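Chapter 7
Two-Armed Counter Kits

Until now this book has treated the robot arm as a single machine with one job. Chapter 7 looks at a product sold as a complete package: two arms, their grippers, the mounts and the software that keeps them out of each other's way. Our case is the Gestura counter kit from Zonau, a small supplier that sells to snack bars and hotel kiosks.

The kit takes 16 hours to install and comes with 24 stored routines. Most of them are short moves, such as picking an item from a display and setting it on a serving tray. The buyer supplies the table, the racks and the goods. Zonau says little in its brochure about how these should be laid out, and buyers often find that layout takes longer than the wiring.

Imani Temba, who reviewed the kit for a kiosk operator in May, worked with a crowded table. Bottled drinks stood on a stepped clear rack behind the tray, with candy bars and cookies on a tiered stand at the left front and packaged baked snacks on a wire rack at the right. Her report runs to 37 pages, and we return to it throughout the chapter. She rated the grippers well on boxes and poorly on thin bags. She also asked for a better manual – the one supplied covers each arm separately and gives only a page to shared work.

As you read, keep three questions in mind:

What does the second arm add that a faster single arm would not?
Which items should be placed within reach of both arms?
Who is responsible for the layout, the seller or the buyer?

Figure 7.1 Left arm lowered over the serving tray, with a small black box lying on the tray beside the gripper.
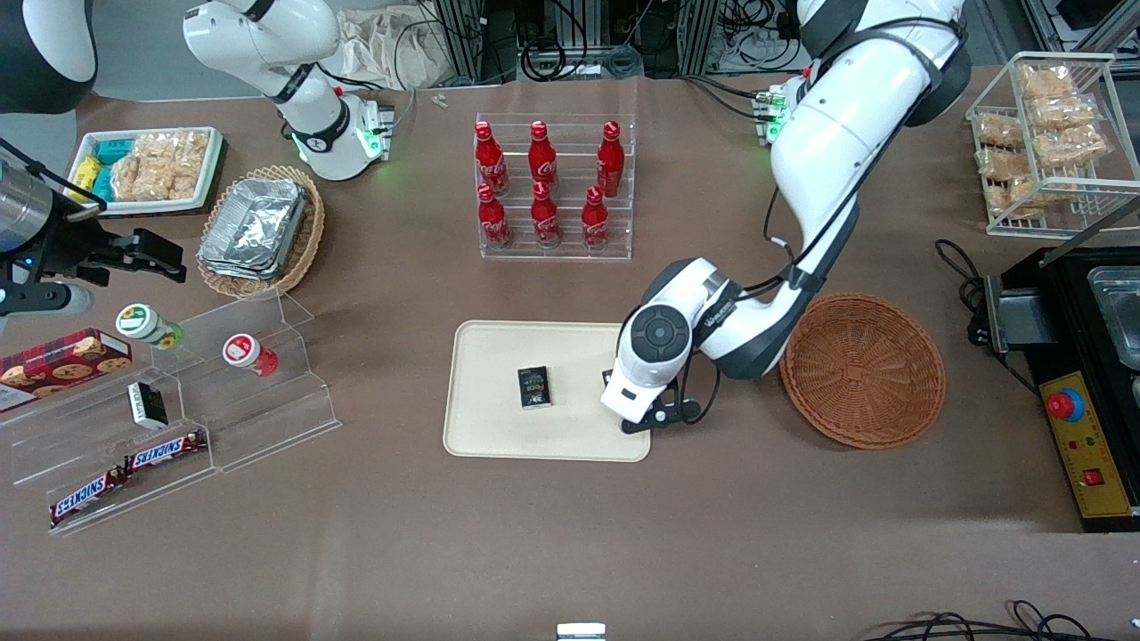

7.1 What Comes in the Kit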